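August 2, 2020
By Samira Masri

Print this article
E-mail this article

The Saragih Community Kitchen has offered instruction in household cooking for 14 years. In July, it replaced the gas burners in its teaching room with portable induction cooktops, and the introductory course has been rewritten to match. Adi Sutanto, who has directed the kitchen's adult program from the start, met with this newsletter to discuss the change and what it means for residents who are preparing meals in small homes.

Mr. Sutanto said the decision was made after a survey of former students. Of the 57 who replied, a majority reported cooking in a rented room or a studio apartment, and many had no stove of any kind.

"We were teaching people on equipment they did not own and were not going to own," he said. "They would finish the course, go home to one outlet and a small table, and start over. The course should begin at that table."

The revised course does begin there. In the first session, students receive one cooktop, one pot and one lid, and they are asked to arrange them before any food is brought out. Mr. Sutanto described this as the part of the course that draws the most questions.

"People put the lid wherever there is space, and then they need that space," he said. "I ask them to choose a place for it and to keep it there for the whole meal. A glass lid should lie where an elbow will not find it."
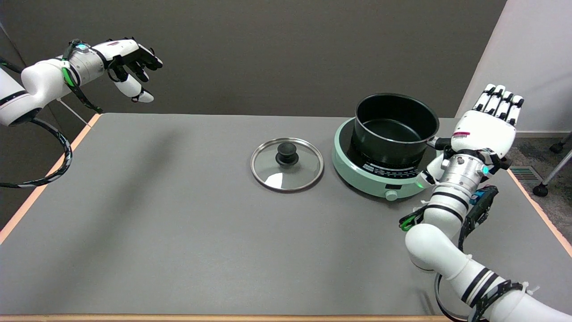

A black pot, a mint-green induction cooktop and a round glass lid on the gray work table.

The choice of pot received similar attention. An induction cooktop heats only cookware that contains magnetic metal, and students are encouraged to bring a refrigerator magnet when they shop. If the magnet holds firmly to the base, the pot is suitable. Mr. Sutanto noted that several students arrived at the first July session with aluminum pans that had served them well for years.

"That was a hard conversation," he said. "One woman had carried hers through four apartments. I told her to keep it for the oven, if she ever has one again."

Most of the recipes are designed for a setting of 1000 watts or less, a limit chosen with older wiring in mind. Students prepare rice, lentils, a vegetable soup and a braised chicken dish, each in a single pot. Mr. Sutanto said the braise was tested repeatedly before it was approved, as the first versions scorched at the bottom while the top stayed pale.

Asked whether he missed the gas burners, he paused before answering.

"I miss seeing the flame," he said. "With a flame you know what you have. With these you listen – the sound of the pot tells you a great deal, and so does a clear lid. I used to tell students not to lift the lid. Now I tell them to look through it."

Cleaning has been simplified as well. The flat surface is wiped with a damp cloth once it has cooled, and the table is cleared and wiped at the end of each session. The kitchen asks students to unplug the unit before cleaning and to leave the cord fully uncoiled during use.

The next introductory course is open to all adult residents, and no experience is required. Recipe sheets are available at the front desk in Room 14.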